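# The long way round to a clean shirt

The first thing Kelly Garside does each morning is put damp towels into a dryer that she has no intention of switching on. She does it by way of a robot. She stands behind it with a control handle in each hand, and when her left wrist turns, the robot's left wrist turns a moment later. One towel, in. Another towel, in. Then they all come out again and go back in the basket.

By the end of her shift she will have done this, or something close to it, many times over. Each attempt is saved as a recording, with the views from the cameras and the position of every joint in both arms. The recordings go to a team at Nasidwood, the company that employs her, where they are used to train a piece of software to do the same job without her.

Nasidwood has been at this since September. The aim is a machine that can work in a shared laundry, the sort found in halls of residence and blocks of small flats, and move washing from basket to machine and back. The firm has four people who drive the robots and rather more who work on what comes after. They talk about "episodes", meaning one attempt at one task from start to finish. An episode can last 20 seconds or several minutes. A loading task needs at least 200 good ones before anyone bothers to train on it.

"Good" is a word that takes up a lot of Garside's day. An episode in which she drops a sock and picks it up again is good. An episode in which she drops a sock and leaves it on the floor is thrown away. One in which she hesitates for a long time over the basket, making up her mind, is marked for somebody to look at later.

"If I dither, it learns to dither," she says. "I had a week of being very careful, and the thing came back so slow you wanted to do it yourself. So now I try to move the way I'd move at home."

Garside worked in a hotel laundry before this, and it shows. She knows that a fitted sheet should go in by a corner and that a duvet cover will swallow anything loaded alongside it. Neither fact was in the instructions she was given when she started. Both are in there now.

The arms she works with are strong enough for wet cotton but have no sense of touch that she can feel. She judges her grip by eye. For the first fortnight she closed the fingers on thin air a good deal, or came away with the rim of the basket. She has learned to watch how the cloth bunches and to ignore the fingers themselves.
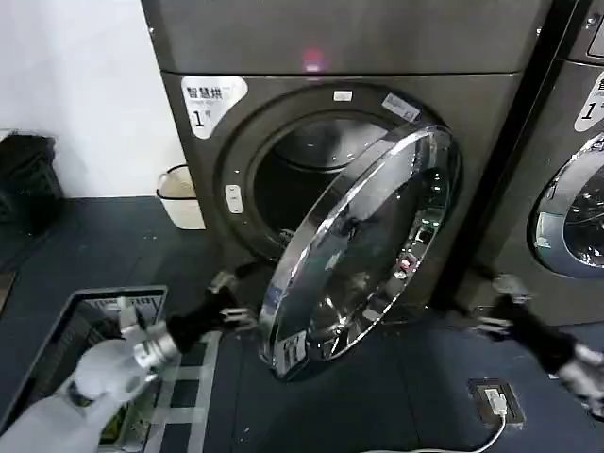
*Both arms low in front of the dryers, with the door of one machine open and the laundry basket at the left.*

The dryers bring their own difficulties. Their doors are round, with bright chrome rims and dark glass, and the glass acts as a mirror. When a door swings open it carries patches of light and bits of coloured shape across its face, and an early version of the software took some of these for things it could pick up. It would reach towards the glass, stop, and reach again. The answer was more examples, recorded with the lamps in different places and the door at different angles, until the reflections changed so much from one episode to the next that the software stopped paying them any attention.

The opening itself is also dark, and so is the casing around it. A black jumper going into a dark drum from a dark basket is the job the drivers like least. Garside does hers in the middle of the morning, when she is fresh, and pale towels after lunch.

How much to vary things is the question the team argues over most. Change too little and the robot learns one room by heart. In October it could load a dryer very well provided the basket sat exactly where it had always sat. Someone nudged it a hand's width to the side and the arm went down beside it, closed on nothing, and carried that nothing with great care to the drum. Change too much and every episode is a new problem, and the software never settles on a way of doing anything.

The present arrangement is a printed list. Before each run the driver reads off a basket position, a door angle and a load, sets them up by hand and begins. There are 24 lines on the sheet. When all of them have been done, the driver turns it over and begins on the back, where the same loads are paired with different positions. It is dull work, and Nasidwood limits it to 2 hours at a stretch. After that the drivers swap to reviewing, which means watching other people's episodes and cutting off the dead time at either end.

Reviewing has taught them things about each other. One driver always reaches with the right arm first, even when the washing is on the left. Another lifts everything too high. Garside taps the gripper on the edge of the basket before she goes in, a habit she didn't know she had until the trained robot started doing it too.

"It did my tap," she says. "Three little knocks. I was quite pleased, and then they asked me to stop."

Those episodes were kept in the end. The tap did no harm, and throwing them out would have cost the team most of a month. Later recordings don't have it, and the habit has faded from the robot's behaviour as the newer examples have piled up. It still knocks now and then, mostly with towels.

Similar work goes on elsewhere. Darnley, a smaller outfit that began with kitchens, pays people to record themselves at home with a camera on a headband, and gathers far more material that way at a far lower price. The trouble is that human hands are not grippers. A person can pinch a sleeve between two knuckles while holding a peg in the same hand, and there is no simple way to turn that into instructions for an arm that can't. Penrose, which supplies the control handles Nasidwood uses, thinks the two approaches will be mixed, with a great many cheap recordings from people and a small number of costly ones from robots laid on top.

Nasidwood has tried the mixture once, on folding, and got a robot that knew what a folded shirt should look like and had little idea how to get there. It plans to try again with a better match between the two sets.

For now there is a test coming up at Erkden, a block of student flats with a laundry in the basement. The robot will work there with Garside standing by, ready to take over when it gets stuck. Each time she does, the rescue will be recorded as well. The team wants these more than almost anything else it could collect. A driver who starts every run from a tidy position never shows the robot how to get out of a mess, and a shared laundry has plenty of those: a bra strap round the door catch, a load left behind by the previous person, a basket piled higher than its own sides.

Garside has been down to look at the room. The floor slopes, she says, and the lights hum. She has asked for two new lines to be added to the list before they go, one for a tangled load and one for a single sock stuck at the very back of the drum. She has been practising the sock. It takes her four or five goes, and she keeps the recordings of the ones where she gets it.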